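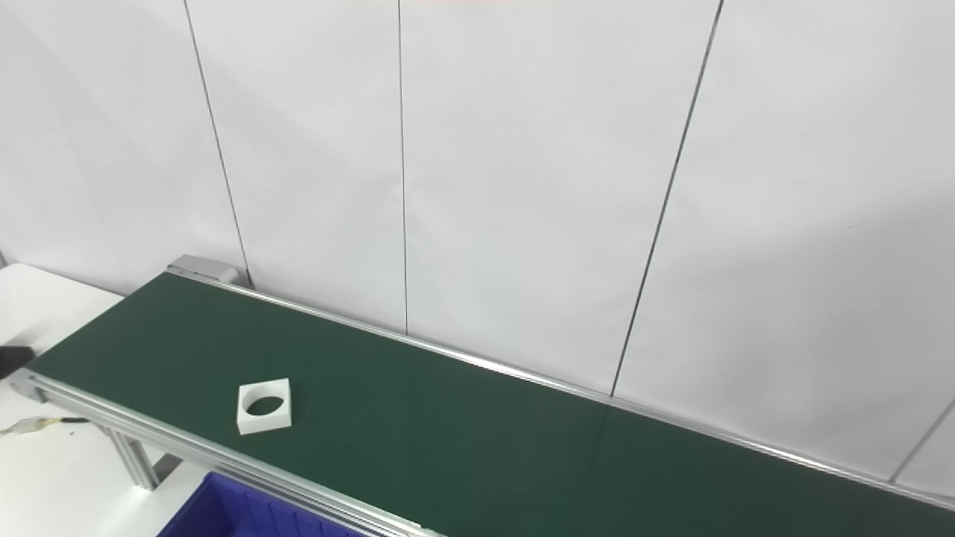

Teaching by feel at Drimard

I'd barely got my jacket off at Drimard before I was offered the remote rig, and of course I said yes! The trainer who runs the conveyor work (I'll leave names out) has been at it since July and has logged 2853 demonstrations, mostly with square blocks.

"You're moving your own hands and the robot's hands follow," she told me. "Everyone rushes. I did too – my first 5 tries were hopeless."

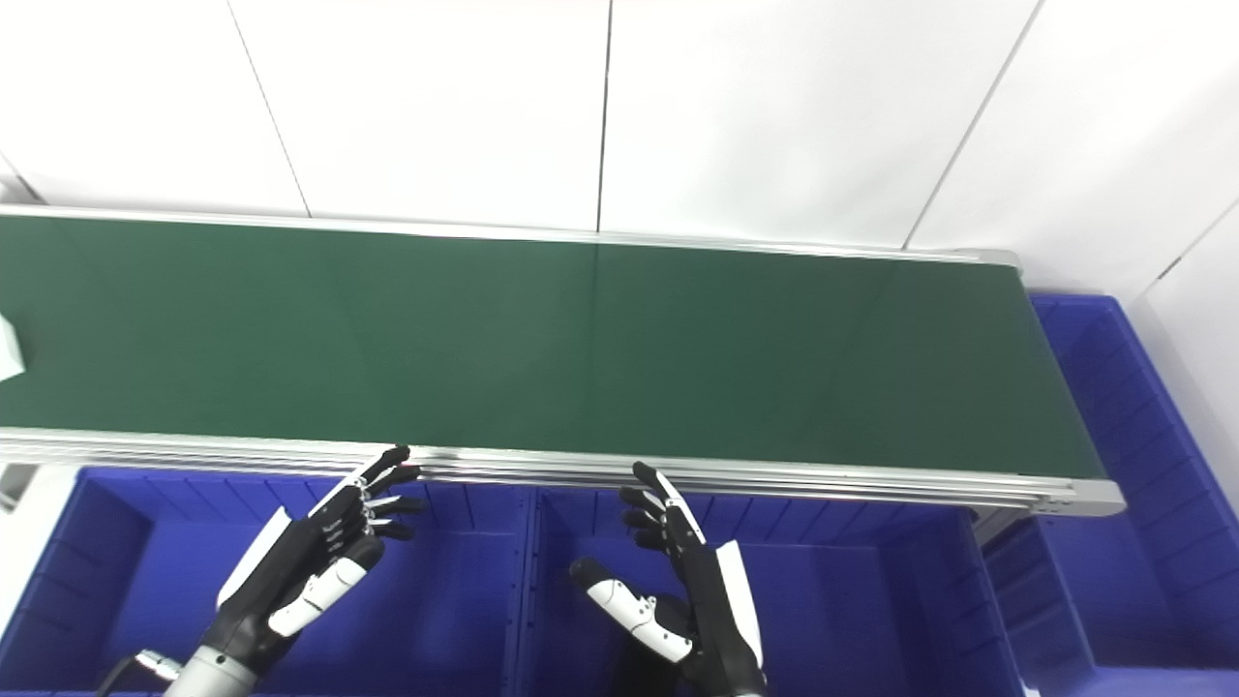
She'd sooner do it remotely than grab the arms and push them through the motion, though she still does that for new grips. "When I'm holding the wrist I'm in the way, and it learns my bad habits as well." A good session gives her almost 900 clean seconds, and the rest gets binned. My own go? "Bit jerky," she said, "but I'd keep the second one."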